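Punch Cards, Phone Edition

Regular readers know my position on loyalty apps, which is that I resent every one of them and currently have 14 on my phone. The newest is Pumphrey, and I'm sorry to report that I like it.

The idea is old. You pay once for the year, and the cafes and salons on the list knock something off your bill. Kiều Cao talked me into it over lunch by paying for her noodles with a two-for-one and leaving me to pay full price for mine, at the same table, while she looked out of the window.

My first try was a haircut. The salon had the offer on the app and a sign by the register, and still the young man at the desk held my phone like a wet fish and went to fetch the owner. She fetched a code. The code wanted a password. I had picked the password at midnight and can only say that past me has a lot to answer for. 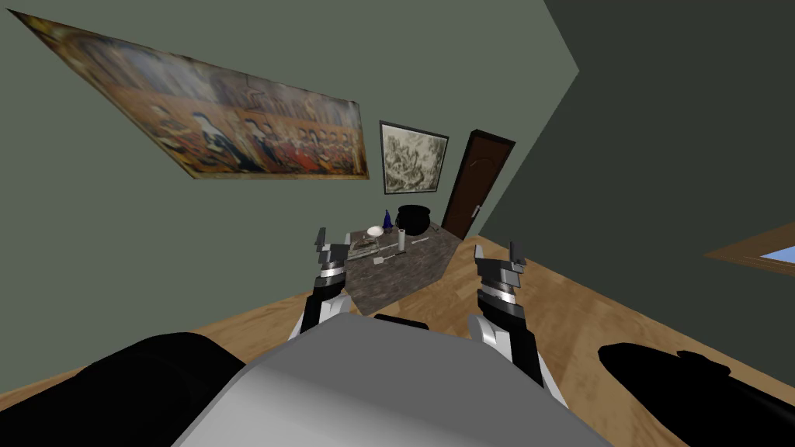
Once I was in, though, it took $14 off the cut, and the following week I got 2 lunches for the price of one at the dumpling place behind the library. The small print is the usual small print. Most offers skip holidays, a few want you to book ahead, and anything you haven't used by the end of July goes away without saying goodbye.

A year costs $70. Viorica Matei has a spreadsheet showing she has already saved $100, though I notice it includes a hot stone massage she had no plans to buy before the app suggested it. I have asked her to bring the spreadsheet to our next lunch. She can also bring the voucher.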